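Print this page | E-mail this page

Monday, January 2, 2023

Bracket task, two-arm bench. First day back, building quiet, got more done than I expected.

Goal for the break was to have the Comari class able to start on sorting in March without us standing over them. The students wrote the pick routine before the holiday and left it half tuned. I picked up from their last commit and did not touch the structure, only the numbers.

Changed today:

Approach height is now 90 mm over the box floor. They had 38, and that leaves very little room over the cardboard walls when the wrist is tilted. Went slow on the first passes anyway.

Grip force down to 30 percent. At the old setting the fingers closed hard enough to shift the bracket before it was held square. Mireille Mansour said the same thing in her notes from the last session and I should have read them first.

Dwell after closing is 3 seconds. Too long for the final demo but it lets the students see whether the grip is good. They can shorten it themselves.

Not changed: the left arm. It still runs the Nitska hand-over script from the fall and I would leave it alone until the right arm is repeatable. Two teams wanted to work on both at once — I'd say no to that.

Problem to pass on. The routine assumes the bracket is lying the same way every time. If it is turned up on its angled side, the fingers come down on the slope and the part slides. Clerov team had a fix for this in their branch (rotate the wrist, try again) but it was never merged. Somebody please ask them for it before they forget how it works. Mudaliar team started on a vision check and got as far as finding the box, so that could be joined up later.

Also, the box moves. Tape it to the table or screw down a stop. I kept nudging it back by hand and that makes the numbers above worth less than they look.

Right arm, brackets and the cardboard box: 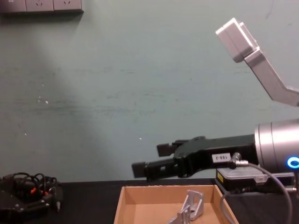
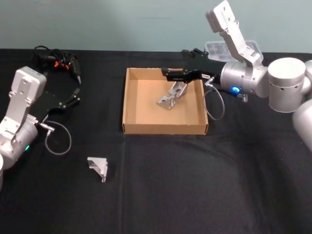
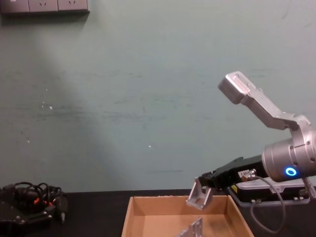
Next time I want a proper run log. Students should write down every attempt including the misses, with the start position of the part, or we will be arguing from memory again. Mireille has a sheet from the gear project that would do with the column names changed.

Still need: spare finger pads, a second box the same size, and the password for the bench laptop written somewhere other than my notebook. E-stop checked on both arms before I shut down.

We use cookies to remember your settings on this site. By continuing to browse you accept their use.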